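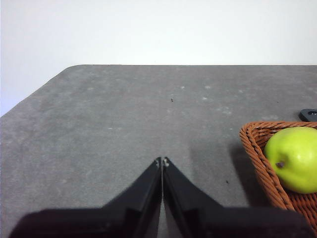 I get more mail about keeping a worktable clear than about anything else I write here, so I finally put the questions I see most in one place. I'm Grímur, I fix and glue and sew small things at home, and I have been at war with my own table for years. The top I like best is a plain medium gray with a bit of speckle in it, because it's easy on the eyes and it forgives a lot. It doesn't forgive everything! Those pale little smudges scattered over the gray are exactly the kind of thing people write to me about, and I get to them further down.

By Grímur Ketilsson
Posted in January
5 min read

Why gray? Doesn't white look cleaner?

White looks cleaner for one afternoon. Then you set down a pencil, a black screw, a mug of coffee, and you see every bit of it. I had a white top before and I wiped it so often I got sick of it. Black is the opposite problem (lint, lint, lint). A middle gray shows dark parts and light parts about equally well, and when you drop a needle you have a fair chance of finding it again.

What are the pale spots, and how do I get rid of them?

Mostly dust, in my house. Sometimes dried glue, sometimes chalk from marking fabric. Try a dry cloth first, and I mean properly dry. If the spot goes, it was dust and you're done. If it stays, use a barely damp cloth with one drop of dish soap, then wipe again with clean water. I leave the damp cloth on stubborn spots while I make tea and come back to them.

I've tried Zestport spray too, which a reader mailed me about. It smells like an orange grove and I like it fine, but it left a faint film on my speckled top that I had to wipe off again. On smooth tops it was great.

I wiped it and now it looks worse. Help?

You've probably smeared soap around. Happens to me all the time! Rinse the cloth, wring it hard, go over the whole surface in long strokes and let it dry before you judge. Wet gray and dry gray are two different colors.

Mat or bare table?

Depends what you do. If you cut, get a mat. If you mostly sort, glue and write, I'd go bare, there's one less thing to lift and clean under. My Herath mat is 562 millimeters across and for ages I thought that was plenty, until I tried to lay out a coat sleeve on it. Measure your biggest usual job before you buy anything. You can lay newspaper down and work on that for an evening to see how much room you really use.

Where does all the stuff go?

Off the table. Sorry, I know that's annoying. I have a Jetitz drawer unit beside my left knee, and whatever I'm not holding goes in there at the end of the night. Top drawer is tape and glue, second is thread, and the bottom one is a disgrace. The rule in our house is that the table goes to bed empty, and I keep it maybe five nights out of seven.

My partner puts the mail on it. What do I do?

Give the mail somewhere else to live that is closer to the front door. We have a shallow tray in the hall and it cut down on the problem a lot. I still find the odd bill.

How often do you do a proper clean?

Dry wipe every evening, soap every couple of weeks. Twice a year I pull the whole table out and do the legs and the back edge as well, and I always find a button.

Do I need a special cloth?

No. Old cotton T-shirts, washed a lot, with no print on them. I bought a pack of Wudonus cloths once and they're good, they just aren't so much better that I'd buy them again. Skip anything rough on a textured top, it can leave shiny patches that you'll never get out.

What about lamps?

Put one low and to the side when you clean. Light coming in sideways shows up dust that you'd miss completely with the ceiling light on. Then move it back up for working or you'll have long shadows over everything.

Can I send you a question?

Please do, I read them all, though in winter I'm slow. Tell me what your top is made of if you know it, and what you've already tried on it.

Related
Getting old glue off scissors
Thread storage for people who hate sorting
The button jar, 1,039 buttons later
Small table, big coat: hemming in a tight room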